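What Goes in the Bag: Single-Use Cutlery at the Counter
Speaker notes, Yuzhen Guo, Sunday session 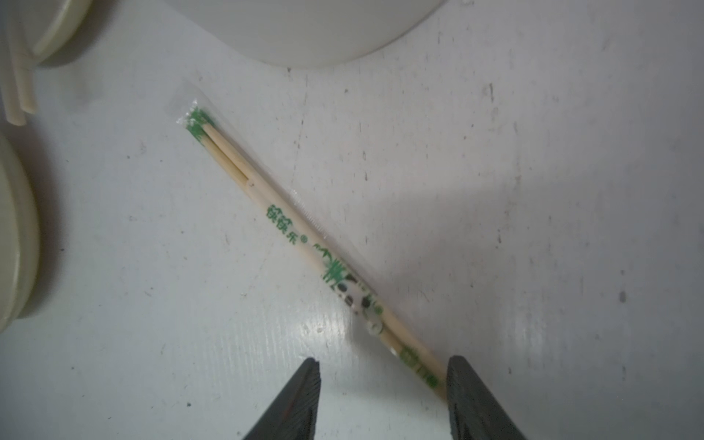
Slide 1. Bamboo chopsticks in a printed sleeve, 筷筷乐 brand.

Leave the slide up while people sit down. Start with the wrapper. Clear plastic, green print, bamboo leaves and a panda. The tips of the sticks are green too. Ask who has a drawer of these at home. Wait for hands.

Then the question for today: who decides that a pair goes in the bag? At most counters it's whoever is packing, and they do it without asking.

Our numbers from Botdale. In July we packed 900 takeout orders. Every one got chopsticks by default. Zihan Guo then put a line on the order form – "Chopsticks? Yes / No" – with neither box ticked. Say that part slowly, people always ask about it afterward. 33 percent of customers ticked No.

Storage. We used to keep 8 cartons on the shelf over the rice cooker. Now we keep 4. Mention that the freed shelf went to soup lids.

Complaints: a few in the first week, all from office orders where one person filled in the form for everybody. Muchen Lü's fix was to phone back on any group order. Slow, but it worked.

If there's time, go back to the sleeve. Loose pairs in a jar are fine for eating in. For delivery we still want them wrapped, and we haven't found a paper sleeve that holds up next to a hot soup container. If anyone in the room has one, get their name.

Hand over to Lingyun Zou for the part on spoons. Questions after her section. Clicker stays on the lectern.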